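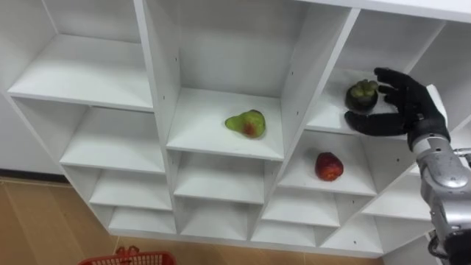
Photo: Trorkham Local

Fruit shelf finds a home on Drummond Street

2024-03-06

Anyone who has lived in Trorkham for more than one summer will know the feeling of coming home to a carrier bag of somebody else's plums on the front step, no note, and not the faintest idea which of the neighbours to thank. It's a lovely custom, and long may it carry on, but it does rather depend on having a neighbour with a tree. For everyone else there is now the fruit shelf, which opened this week in the front room of the Amon Rooms on Drummond Street and which will stay there, all going well, right through the autumn and winter.

The idea couldn't be much simpler. If you have more fruit than you can eat, bring some in and pop it in a cubby. If you fancy a piece of fruit, take one. There's no card to fill out, no sign-up, and no need to have put something in before you take something out. Children walking home from school are especially welcome, and so is anyone who has missed lunch (it happens to the best of us).

The shelf itself is a white cubby unit, stepped down towards the floor so that the lower compartments are within easy reach of small people, and it comes with rather a nice local history. It started life in the old Zondik shoe shop, where many readers will have had their first school shoes fitted, sitting on that long bench with the scratchy cushions and being told to wiggle their toes. When Zondik closed its doors in December the fittings were sold off over a couple of mornings, and the cubby unit went for $20, a bargain by anybody's reckoning, although getting it up Drummond Street on a borrowed furniture trolley is said to have taken most of an afternoon and a stop for a cold drink.

It has had a good scrub, and the little holes in the sides for shelf pins mean some of the compartments can be made taller or shorter as the seasons change. That will come in handy when the pumpkins start turning up, and they will turn up, whether or not anybody reminds people that it's meant to be a fruit shelf. (We're aware that a pumpkin is a fruit if you want to be strict about it. The letters page is open.)

One of the pleasures of a cubby unit, as against a big bowl or a crate, is that each thing gets its own little room. A pear with a bit of blush on it looks like something special when it has a whole white compartment to itself, and the mangosteen next door, dark purple with its green leafy cap, had people asking what on earth it was and how you were supposed to get into it. For the record, you press or cut around the thick skin, lift the top off like a lid, and eat the white segments inside. Mind your shirt, as the juice from the skin stains something terrible. Mangosteens don't grow down our way, of course, but the shelf is open to bought fruit as well as home-grown, and it would be a delight to see a few more things on it that haven't come off a Trorkham fence line.

Readers may remember the fruit table that ran outside the Amon Rooms last year, which was a great success up until the weather got at it. In all, 634 kilos of fruit passed over that table, every box having been put on the bathroom scales first, and a good deal of it was lemons. The trouble was the heat. Stone fruit that went out at breakfast was soup by the afternoon, and the wasps got so bold that the table had to be moved twice. Being indoors, out of the sun and away from the birds, should make an enormous difference, and it also means that people can come in, sit down and have a natter while they decide between one thing and another. 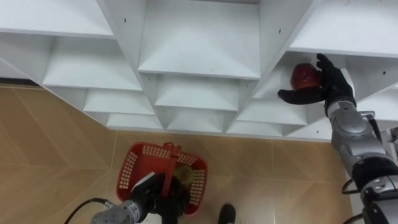
Apples are what the shelf is really hoping for over the next few weeks, with the backyard trees in the older part of town starting to come good and the first of the windfalls already on the grass. Early apples don't all keep well, so the advice is to bring them in small lots and often, and to hang on to the bruised ones for stewing at home. They do look a treat in there against all that white, and the red one resting just inside the opening of its cubby would tempt a person who had only popped in to return a casserole dish. Cooking apples are just as welcome as eaters, though a paper label saying which is which would be kind. There was an incident with a very sour one on the old outdoor table and it is still spoken of.

A few small requests have been pinned up by the door, and they're repeated here for anyone who likes to know the rules before leaving the house. Please bring whole fruit only, nothing cut or peeled. Give it a rinse and a dry at home. Don't stack soft fruit, and if all the lower cubbies are taken, use the upper ones before you start doubling up. Jams, chutneys and bottled fruit can't be accepted on the shelf, much as everybody would like them to be, but there's a swap morning for preserves planned for later in the year and details will be in this column when there are any. If you spot something that has gone past its best, there's a lidded bucket beside the back step that goes to the chooks on the corner, and they are not fussy.

Getting rid of a real glut is another matter. The shelf has only so many compartments, and a mature lemon tree can fill the lot before morning tea and still have plenty left over. If you have more than a shopping bag's worth, ring the Amon Rooms first and they'll tell you whether there's space in the cool cupboard out the back. Households with a tree but no ladder, or no wish to be up one, can also put their address in the picking book on the front desk, and somebody with steadier knees will be in touch to arrange a time. There are 33 trees in the book already, among them two quinces, a persimmon and a fig that hangs so far over the footpath in Drummond Lane that half the town has been picking it for years in any case.

The opening was a cheerful, unhurried sort of affair. There was tea, there was a plum cake that disappeared far too quickly, and there was a long and good-natured discussion about whether bananas should be allowed next to anything else, given the way they hurry their neighbours along. It was settled that bananas may have the end cubby. A coin jar by the urn raised enough to pay for paper bags, 500 of them, which are stacked under the front desk for anyone who would like to take a few pieces home and hasn't brought a basket.

Several people asked about vegetables, and the answer for the moment is to wait and see. The feeling seems to be that the fruit should be given a fair run first, and that once zucchini are let through the door there'll be no room left for anything else. Herbs are a likelier prospect. A jar of water with some mint or parsley in it takes up hardly any space, and there's a sunny windowsill in the same room that has held nothing but old magazines for as long as any of us can remember.

The Amon Rooms are on Drummond Street, opposite the bakery, with a ramp at the side entrance and bike hoops out the front. The fruit shelf can be used whenever the building is open, and that's most mornings and a fair few evenings as well; check the notice in the window if you're coming in from out of town. Bags and small boxes can be left at the desk if you're in a hurry. Anyone able to spare a decent fruit-picking pole, the sort with the little canvas pouch on the end, is asked to drop it in at the same time, as the one they have now has a hole in the pouch and has been losing pears.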